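Buy the cheap stuff first

Every budget meeting I've sat through about automation goes the same way. Somebody puts up a slide with the arm on it, everybody looks at the arm, and then we spend fifty minutes arguing over reach and payload and whether the Brandetti quote includes the cable kit. I like arms! I've bought a few and I'd happily buy more. But I've come around to thinking we plan these purchases backwards, and since it's my page I get to complain about it.

Last April I helped a small shop called Cesholm put together a spending plan. They do repair kits, lots of little bags with screws and clips and springs in them, and they wanted a machine to pull the parts. Their first draft had one line for the robot, one line for the integrator, and then a line at the bottom that said "misc. fixtures, bins, etc." with $142 next to it. I asked where the number came from. It came from a cart on a website, still open in somebody's browser.

Now, I have nothing against a $142 line. My problem is that the whole job lives in it. A part-picking project is a drawer-opening project about half the day, and drawers are horrible. They stick, they tip, the clear plastic throws glare at every camera you own, and the pull is a skinny lip that was shaped for a fingernail. If you haven't decided what drawers you're keeping, you don't know what hand you need, and if you don't know what hand you need, I don't see how you're signing for an arm.

So my advice, and they took most of it, was to hold back the big order and go get some fingers near some drawers.
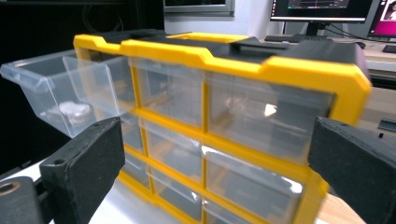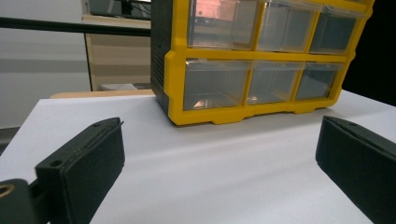
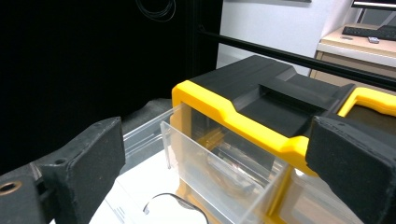
Black gripper fingers and the yellow-and-black parts cabinet, in all three shots.

My friend Duarte Cunha thinks I'm wrong about this, and he's been buying equipment longer than I have. His line is that you get the arm while the money exists, because the money won't exist next year, and you sort out the bins later out of the supplies budget where no one looks. He did it that way at Figueiredo and he says it was fine. I've seen the Figueiredo cell. It's fine now, sure, after they replaced every bin in it and paid the integrator to come back and teach all the positions over again. He doesn't count that second visit, and I do, so we go around and around.

Where he has a point is speed. A trial period feels like dithering, especially to a boss who has already told her boss that robots are coming. Cesholm set aside $3000 for theirs, with a cutoff of 33 working days, and I was the one who pushed for the cutoff. Without one you can fiddle with drawers until you retire. (I've met the people. They have wonderful drawers.)

What should go in that small budget? Storage, first of all, and more than one kind, bought at the same time so you can compare them side by side. Spares of anything a finger touches, too, and pads especially, because pads are a consumable and should be budgeted like printer ink. Then a real table in the real light, if you can get one. A lot of trouble with clear plastic only shows up under the lamps you already have. And please pay for somebody's hours. I keep seeing plans where the testing is done by "the team," meaning whoever was nice enough to stay past 5.

You might end up throwing out the clear drawers altogether and going to open trays. I'd call that a great result for the money. A different outfit I know, over in Ovar, went to trays and dropped from 2 arms to one on the quote, and the one they ordered was the smaller model.

Anyway, if you've got a plan on your desk right now, go look at the bottom line of it, the one with "misc." in it. Ask who wrote it and how long they spent. Then maybe move it up to the top of the page and see if the rest of the numbers still make sense to you. Duarte is going to email me about this one, I'm sure, and I'll post his reply if he lets me.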